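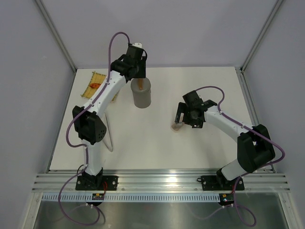
Figure 3. Bimanual cell used for the controller comparison, with the left gripper above the cup and the right gripper open over a small object.

4.2 Controller comparison

Both controllers were run in the same cell (Figure 3). The two arms share one aluminum rail at the front of the table, and the base plates stayed bolted in place between conditions. Purple cables run along the links and hang over the rail. In April we lengthened the loops after the left wrist stalled near the back of the table.

The baseline was the stock Fliduren position controller. The second was Prareo, which adds a force limit at the gripper and slows the last part of each descent. We recorded 2,434 attempts and dropped those with a lost joint reading, leaving 2,000 for analysis. A further 800 attempts from an earlier cable layout are not included.

Prareo was slower on every object but knocked the cup over less often. On small flat items the difference was minor – both controllers tended to close too high. Radka Kos re-zeroed the grippers after every 20 attempts, and the drift she logged was larger on the right arm under both controllers.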